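Flulemham Home Forum > Walls and Paint > Bold wallpaper in a small room, yes or regret?

hokness_hall
Moved into a place with a powder room the size of a phone booth. My spouse wants huge red flowers on every wall. I want beige. We have agreed to let strangers decide, as adults do.

plasterbore41
Big print in a small room works fine. Small print in a small room looks like a rash.

skonon_sue
Disagree. I put giant peonies in my half bath in December and guests come out looking like they've been yelled at. Took me 200 bucks and a whole weekend to get there, too.

plasterbore41
That's a peony problem. Peonies are needy. Go with something that has a stem.

hokness_hall
Spouse is reading over my shoulder and would like it noted that lilies have stems.

trimcoat50
One wall. Paint the other three. You get the drama and you only have to match the pattern at two corners.

skonon_sue
An accent wall in a phone booth is just a wall you're sitting against.

trimcoat50
And yet mine has stayed up longer than your peonies will.

plasterbore41
I'm with Sue on that one, which hurts. Three walls or don't bother. Lilies on orange-red, outlines only, no filled-in petals: 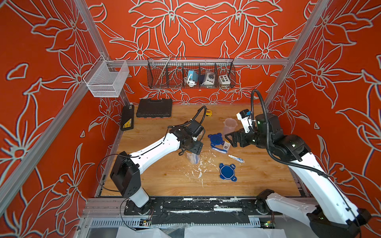
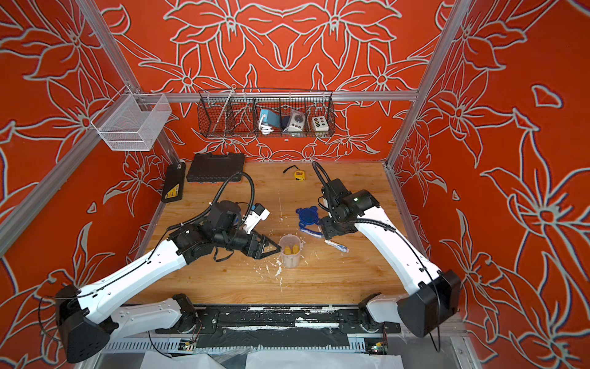

hokness_hall
Okay, the outlines help. I could maybe live with outlines. Plain question, then: do I need to prime over old semi-gloss before I hang paper?

abubakari_paste
Sand it dull first, wipe off the dust, then roll on one coat of wallpaper primer and leave it overnight. Paste doesn't grip shiny paint well, and the seams are where it lets go first.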